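Mar 7, 2020

Back in the lab by eight. The overnight run had finished cleanly for once, so I had the full set to go through: 2892 wrist camera stills from the Jestton arm, all taken while it was moving between poses and before it reached anything.

The question is still the same one I wrote down in August. Can the policy tell how far it is from a surface when the surface gives it almost nothing to look at? Trinidad Valdebenito thinks the depth error comes from the lighting. I think it comes from texture, or the lack of it. We agreed to stop arguing and sort the stills by how much edge and pattern is in each one, then plot the error against that.

Sorting took most of the morning. I used the Giltetti script for the first pass and fixed its mistakes by hand. It puts anything with a soft gradient into the "textured" pile, which is wrong, and I moved 119 stills back out. I should fix the threshold but didn't want to change it halfway through a batch.

The result, as far as it goes: error is low when there's an object in view, as expected. It climbs once the view is mostly flat colour. The worst group has 7 times the error of the best. Changing the exposure made little difference to either group – that's one for my side, although Trinidad pointed out that I only tried two settings. Fair enough. She wants a third before anybody writes it up.

Lunch was the leftover lentils. Called Nolte about the replacement cable and got put on hold twice. They say it's on its way from Uster and couldn't tell me when it left.

In the afternoon I went through the low-texture group one at a time to see whether the sorting held up.
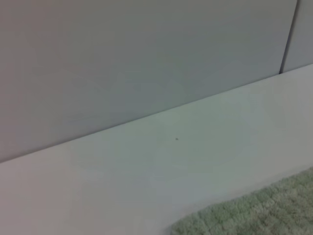
Low texture doesn't mean no texture, and I think the next version of the measure has to allow for that. A still can be nearly all grey panel and pale surface and still have a long straight line where the two meet, plus a patch of fuzzy green mat down in the corner. My score averages over the whole still, so that corner hardly counts. The model might be leaning on it heavily, or on the line, and I can't tell from one number. Tomorrow I'll score each still in tiles and keep the highest tile as well as the mean.

Set up the rerun before leaving. It should need around 900 stills for a first look, picked evenly from all the groups. I left the original scores in their own folder so we can compare.

Home late. Need to buy milk and ring Dad.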